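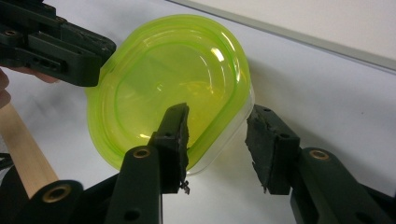
Mervin Charbonneau wrote in to say that the old version of this entry made demonstration gathering sound like filming, and that it has more in common with teaching somebody to drive. I think he's right, so I've redone most of it.

Demonstration gathering (also "demo collection," or just "collecting" if you do it all day) is the work of recording a person doing a task so that a learning system can pick up the task from the recordings. In the hand-held kind, which is the kind I know, the person carries the gripper and does the job with it, and no robot arm is needed while the recording runs. The camera rides along on the tool, so what gets saved is close to what the robot will see later when the same sort of gripper is bolted to its wrist.

Terms

One try at the task, start to finish, is an episode. A batch of episodes done in one sitting with the same objects is a session. At Junville we keep sessions to 30 episodes, then swap people, and I'd fight anyone who wanted to make them longer! Tired hands get sloppy in a very particular way -- they start closing the fingers before they've stopped moving -- and the system learns that too.

The Szénási order is a way of shuffling start positions so you never put the object down in the same spot twice running. You'll see it in our notes as "Sz. order." We got it from Dezső Fülöp, who got it from somewhere else, and I've never found it written up properly.

Objects

Kitchen plastics turn up in nearly every set I've worked on. They're cheap, they're light, and they come in shapes that make you think about where to grab. A see-through container is a good hard case. Shiny walls throw bright highlights that shift when the tool moves, and the background shows through the sides, so the system has to work out where the thing ends and the table begins. Our Pina set has 14 objects in it and the tinted, see-through ones have given us more trouble than all the rest put together (the mugs were a breeze).

Rims deserve a word. If you grip by the rim, one finger often meets the plastic before the other does, and new collectors tend to panic and yank the tool sideways to even things up. Slow down and let the second finger come to it. A small correction like that is worth keeping in the data, I'd say, though Mariann Bozsik throws out any episode with a visible correction and her results are perfectly good, so take your pick.

Wear

Finger pads get rough. Edges chip, little flaps tear loose, and the grip changes along with them. Some groups put on fresh pads before every session. We write the pad condition in the log and carry on until things start slipping, partly to save money and partly so that the recordings cover pads in the state a working robot will have them. I go back and forth on this one.

Sorting and size

Afterward somebody has to watch everything. The first full Pina round came to 1264 episodes, and we kept 1024 of them. Most of the rejects were dull stuff: a hand over the lens, a start marked late, an object already moving when the recording began. Failed grasps went into a separate folder with their own label, and Máté Bodnár has been using those to train a checker that guesses whether a grasp is about to go wrong.

Open points

How much variety beats how much volume is still argued over, loudly, at Hinton and everywhere else I've been. My own habit is to change the table, the light and the person before asking for more episodes of the same thing. The section on two-handed tasks is still missing -- Apostolos Koutsoukos has promised me a draft, and I'll add it when it comes.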